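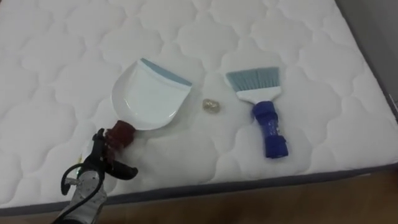
Concetta Rizzi 不同意把跳针算在线的头上，她读完上一页记录后留言说，同一筒线在平缝段走得好好的，到弧线折返才丢针，先查针杆和压脚，再谈换线。

先把她的意见抄在前面，下面的试验是按这个顺序做的。

九月，绗缝间笔记，续上一页
项目：Illach 云形花型，床垫面层，圆弧块面，针迹沟连续
机台：Carroll 单针锁式绗缝头，二号位
线：Utico 涤纶长丝，筒号 3109
记录：本人；弧线段针迹由 Fiachra Ó Riain 复看

一、问题

花型里每一块鼓起的圆弧面之间都是凹下去的针迹沟，机头走到两段弧相接的地方要急转。跳针都出在转向后的头几针，直线段和大半径弧没有。底面看，跳针处面线浮着，底线拉直，没有断线头。断线和跳针上一页混在一栏里写，这一页起分开记。混写是我的错，前面那几张表只能当参考，不要拿去算。

跳针的位置偏向转弯外侧。针在转向时被面料往一边带，针尖偏离梭尖的通过面，线环没有被勾住。这个解释跟 Concetta 的说法一致，跟“线太滑”的说法不一致，不过单看位置还不能排除线环本身太小。

二、条件

主轴转速固定 684 转每分，全程不变。上一页里为了赶样调过速，没记清楚，所以那批不能比。

面层结构：针织面布、絮片、薄海绵、无纺底布。四层叠放后静置一夜再上机，刚展开的絮片回弹还没稳定，压脚高度会被骗。Bríd Fitzgerald 提过海绵要按同一个方向裁，这次照做了，裁边用粉笔划箭头，箭头朝进料端。

针：每换一个条件换一根新针，旧针插在泡沫块上，旁边写条件代号，留着看针尖。

面线张力用手持张力计在夹线器出口处测，机头停在上死点，手拉匀速。手拉不可能真匀速，读数会晃，取稳定段的中间值。起始张力 32 cN。

底线张力没有合适的夹具测，仍按梭壳悬垂法判断：提线，梭壳不动，轻抖，下滑一小段停住。凭手感，换人就不一样，所以这次底线全由我一个人调，Fiachra 没有碰。

温湿度计挂在机台后面的立柱上，上下午各看一次，没有明显变化，没有逐条抄。

三、步骤与结果

A 组，原样复现。针、线、压脚都不动。跳针出现在转弯后头几针，与上一页一致。问题能稳定复现，后面的比较才有意义。

B 组，只换线。换成库里另一筒同规格的 Utico 线，其余同 A。跳针照旧，位置也没有移。线的嫌疑下降。这里要注明，两筒线来自同一家，油剂大概也是同一种，所以 B 组只能说明不是这一筒坏了，不能说明这种线没有问题。

C 组，只降压脚。压脚高度往下调半圈，四层被压得更实，针上提时面料跟着抬起的幅度变小。跳针明显少了。副作用是针迹沟旁边的块面鼓得不够，手按上去发板，弧线边缘有压脚走过的亮痕。亮痕用蒸汽能退一部分，针织面布颜色浅，退不干净的地方侧光下看得见。

D 组，压脚回原位，改梭钩定时。按 Carroll 手册的流程，把针杆从下死点回升到规定线，再让梭尖对针的中心。拆开一看，梭尖原来就偏晚。偏得不多，直线段能容忍，转弯时针再被带偏一点，余量就没了。重新对好之后跳针基本消失，块面的鼓度保住了。

E 组，D 的定时加一点面线张力。想看能不能让针迹沟更深。沟是深了，但转弯处开始出现底线上翻，面上能看到小白点。张力退回去，白点没有了。

F 组，D 的定时，旧针。用 A 组拆下的那根针装回去，跳针回来几处。放大镜下针尖一侧有轻微卷口。这说明 A 组的现象里有一部分是针的贡献，A 组的“新针”在卷口之前走了多久没有记，这是漏洞。下次每根针要记上机时刻和下机时刻。

四、接缝强力

从 D 组样片上裁条，垂直于针迹方向夹持拉伸。夹口垫了橡胶，避免从夹口处先断。有效样条断在针迹上，强力均值大约 174 N，面布没有先破。从夹口断的样条作废，不计入。

C 组样条的强力和 D 组差别在离散范围内，看不出高低。压脚压得更实没有换来更牢的缝，这条对后面选方案有用。

E 组没有裁条。白点已经不合格，测了也不会用。

弧线段的样条不好裁，针迹是弯的，夹持方向和针迹不可能处处垂直。现在取的是弧顶附近近似直的一段。Ainhoa Bustamante 建议另缝一块全直线的对照片，只测线和密度的影响，弧线片只看外观和跳针。我同意，下一页做。

五、关于转弯本身

定时修好以后，转弯处仍是整个花型里最弱的地方，这一点跟机器无关，是花型画法的结果。两段弧在接点的切线方向不连续，机头要在一针之内换向。图纸上看是尖点，缝出来是几针挤在一起，针孔密，面布在这里容易先疲劳。

可以改的地方：

接点处加一段小过渡弧，半径不用大，让机头用几针转过去。外观上尖角会变钝一点，块面仍是云形。

转弯前后降速，过弯再升。Carroll 的控制器支持分段速度，不过我没有试过加减速对针距的影响，担心升速段针距变长。先放着。

接点处针距略放大，减少针孔堆积。和上一条有冲突，两条不要同时试。

Fiachra 倾向第一条，说只改图纸，不动机台，出了问题好退。图纸由他改，改完的文件名后面加“过渡”二字，不要覆盖原文件。上次覆盖过一次，找回来花了一个下午。

六、收边的影响

面层绗完还要和侧围合拢，边上压一道包边条。包边机的牵引会把面层往边上拉，离边最近的一排块面会被拉扁，针迹沟变浅。现在放的余量是按旧的平格花型来的，旧花型块面低，吃料少。云形花型鼓得高，同样的长宽吃料更多，余量应该加大。

D 组的整片下午送到包边台试合，角部起皱，直边平整。角部的皱和余量不足有关，也可能是包边条在转角处没有松送。两个原因没有拆开，不下结论。

送到 Omumdale 那边的样品先不带包边，只寄绗好的面层，四边粗缝固定，免得他们把角部的皱当成花型的问题。粗缝线用对比色，方便拆。

七、仪器和耗材

张力计回零有漂，开机后静置一会儿再校。早上头几个读数偏高，已经划掉，没有擦。本子上划掉的数请保留原样，不要涂黑。

夹线器的弹簧有一只手感发涩，拆下来用布擦过，里面有蜡屑和飞毛，擦后转动正常。A 组和 B 组是擦之前做的，C 组以后是擦之后做的。这件事会影响 A、C 之间的比较：C 组跳针变少，理论上有一部分可能来自夹线器。D 组与 C 组条件里夹线器状态相同，这两组之间可以比。补做一次 A 组，标 A2，夹线器擦净，定时故意拨回偏晚的位置。

A2 已补，傍晚做的。跳针回来了，数量上比 A 看着少，位置相同。结论方向不变：定时是主因，针尖和夹线器各占一点。拨定时的时候顺手在梭轴上划了一道记号，正常位置是两道线对齐，偏晚位置是错开的那一道。以后要复现不用再量。

针板孔看过，没有毛刺。梭钩尖手指摸着光滑，没有抛。

八、留言

Concetta 看完 D 组和 A2 之后补了一句：定时为什么会晚，要查。上次保养单上写的是“已对”，没有写对到哪里。她怀疑锁紧螺钉没有上到力矩，运转后慢慢退。螺钉现在点了漆线，下周拆护罩看漆线有没有错开。

Bríd 问能不能把 C 组的压脚高度留作备选，给厚料用。可以，但厚料的定时余量更小，要先按 D 的方法对过梭钩再降压脚。顺序反过来会把定时的毛病盖住。

Ainhoa 要 D 组样条的原始曲线，已拷到公用盘，作废样条的曲线也在里面，文件名带“废”字。

九、待办

全直线对照片，密度同 D，裁条方向经纬各做。
过渡弧图纸出来后，在二号位缝一块，与 D 并排看接点。
针的上下机时刻栏，加到表头。
包边余量加大一档，角部松送单独试，分两次做。
问 Utico 要油剂的资料，另要一筒不同油剂的同支数线，补 B 组的缺口。
漆线检查。
保养单模板加一栏，写梭尖对位时针杆的位置，不再接受只写“已对”。

剩余的 D 组面层卷放在料架下层，针迹面朝里，外面包了薄膜。絮片怕压，上面不要再叠东西。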